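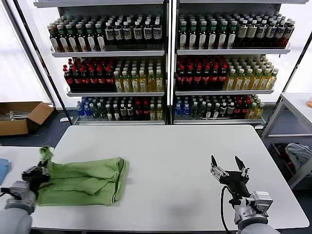

Panon House, week three: notes on the vote math

The producers changed the elimination rules again between weeks two and three of Panon House, and the explanation given on air took under a minute. I went back through the episode twice to get it straight. These are my notes, mostly for my own use when the next eviction comes up.

Under the old rule, every viewer vote was a vote to save. The housemate with the fewest votes left. Ties went to the house. Simple enough, and it produced the two results most people expected.

Under the new rule there are two counts. The save count runs from the nominations show until 10 p.m. on eviction night. The bottom two then go into a second count, which lasts 14 minutes and starts from zero. Nothing carries over. A housemate can lead the other by a wide margin in the first count and get no credit for it in the second.

The effect depends on who is watching live. The first count is open for days and favors anyone with an organized fan group. The second favors whoever the live audience likes at that moment, including people who watched a single argument and picked up the phone. Week three was the first test, and the Udalov twin went home after placing ahead of the Vaněk camp's candidate in the first count. The margin in the second was 586 votes, read out by the host from the card.

I don't think the margin is small for the reason people on the forum gave, namely that the phone lines were jammed. A jam would hit both names equally unless the numbers were routed separately, and the rules page lists one number with two extensions. A short window gives a low total, and a low total gives a low margin. We would need the total to say more, and it was not announced.

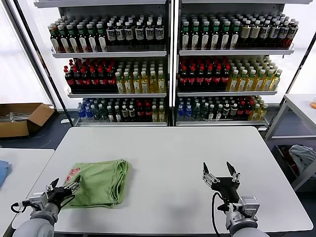
The other change is to nominations. Each housemate now names two people and gives a reason for the first only. In week three this meant the second name was used freely as a throwaway, and it decided the lineup. The lounge footage shows at least one pair discussing where to put the spare name, which the rules page still lists as a breach. No penalty was given. Either the rule is no longer enforced or the conversation was judged too vague.

The diary room segments are also shorter. I timed the longest one this week at 34 seconds. Last season they regularly ran past two minutes, and you could follow a housemate's thinking from one night to the next. Now you get the reaction and a cut to the garden.

On the spin-off: Tirach After Dark has moved to a later slot and lost its phone-in section. It runs 22 minutes without ads. The panel is fine. The unseen footage was mostly seen footage, apart from one useful exchange in the kitchen about the shopping budget, which explains why half the house was not speaking to the other half by breakfast.

For the next eviction I plan to write down the order of names as read out, the time the second count opens, and any totals given on screen. If the app shows percentages during the second count, as the rules page says it may, I will post those too.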